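From: Homa Asadi
To: Ultdale Quilters list
Date: 2020-01-04
Subject: Re: washing an old scrap quilt, and which batting next time

Ji-hoon Shin wrote:

> I was given a quilt by my aunt when she moved out of her house in
> Sakitz. It is a full size scrap quilt, hand quilted, cotton as far as
> I can tell, and it has been in a cedar chest for a long time. It
> smells like the chest and there are yellow lines where it was folded.
> My questions:
>
> Can I put it in the washing machine on gentle? I have a front loader.
>
> Is there something I should use on the fold lines? My neighbor said
> bleach pen but that made me nervous.
>
> Also I am starting my own first bed quilt this month and the shop had
> so many kinds of batting that I left without buying any. What do
> people here use for something that will be slept under every night
> and washed a lot?
>
> Thanks, and sorry if this comes up all the time.
>
> Ji-hoon

Ji-hoon,

It does come up, but the old answers are scattered through the archive and some of them contradict each other, so I will put down what I do.

Please don't use the bleach pen. Those yellow lines come from the cotton touching bare wood. Cedar gives off acids and oils, and cloth that sits against it for years will pick them up, worst along the folds. Bleach may lighten the yellow but it will also take the color out of the prints and weaken thread that is already old. Once it is on there you can't take it back.

Before any water, go over the whole top in good daylight and look for three things. Look for seams that have opened. Look for fabrics that are splitting or powdery, and in old scrap quilts it is very often the browns and blacks, since some of the old dyes ate the cloth. And test the reds and dark blues for bleeding. Wet a white cotton swab, hold it on the fabric for a minute, and see what comes off. Do this on every different red, because a scrap quilt can have a lot of them and they didn't all come from the same place. Test the back and the binding too.

If anything bleeds or crumbles, stop there. Air it flat on a clean sheet in a shaded room with a window open, turn it over the next day, and do that for as long as it takes. The cedar smell does fade. You can vacuum it through a piece of nylon screen with the suction turned low. Bind the edges of the screen with tape first so they don't snag.

If it is sound and nothing bleeds, I would still keep it out of the machine the first time. I use the bathtub. Lay an old sheet in the tub with the ends hanging over the sides, fill with cool water, and put the quilt on the sheet in loose folds. The sheet is how you lift it later. A wet quilt is very heavy and if you pull it up by one corner you will hear stitches pop. Use a small amount of plain detergent with no perfume and no softener. Press down with flat hands, don't rub and don't wring. Let it soak, drain, fill again, and keep rinsing until the water has no suds at all. My last one took 10 fills. The first water was the color of tea, and a good part of the yellow went out with it. What was left I have decided to live with.

To dry it, drain the tub and let the quilt sit there an hour so the weight comes down. Then lift with the sheet and lay it flat on towels or on a bed with a plastic sheet under the towels. Do not hang it over a line. Change the towels when they are soaked and put a fan across it, not pointed right at it. Allow 2 days, more if it's humid.

When it is done, store it in a cotton pillowcase or rolled around a tube covered with clean muslin, and refold it a different way every few months. If it has to go back in the chest, line the chest with washed cotton sheets so nothing touches the wood. The best storage is a spare bed, spread out flat with the blinds shut. Patchwork takes sun badly, and the one patch that fades first is always right in the middle.

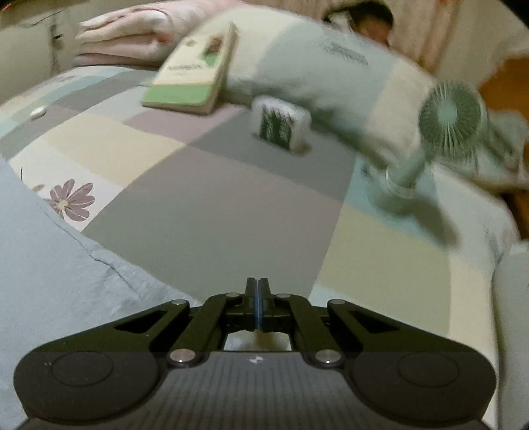
Patchwork spread out on the bed.

Now the batting. For a quilt that will be slept under and washed often, I use a cotton and polyester blend, mostly cotton. It washes well, it isn't too warm, and it doesn't need quilting lines as close together as some of the all-cotton kinds do. Read the package for the maximum distance between lines and stay under it. If you like the crinkled look, get all cotton and don't prewash it. If you want it to stay smooth, follow the directions for preshrinking.

I have used Parsa and Flelo and both were fine. Parsa was easier to needle by hand. Flelo was a little stiffer, which helped on the machine. I would skip high loft for a first quilt. It shifts while you are basting and it is hard to roll under the arm of the machine.

Buy it larger than the top on all sides. Take it out of the bag the night before and let the creases relax, or put it in the dryer on low for 10 minutes with a damp washcloth if the package allows it. For basting a full size quilt I used 300 pins. I tried it once with 200 and got a tuck in the back that I had to pick out.

Wash your fabrics first if you are using strong reds. After the testing above you will see why.

Let us know what the swabs show before you fill the tub. If you get a red that bleeds, write again with which one and somebody will have dealt with it.

Homa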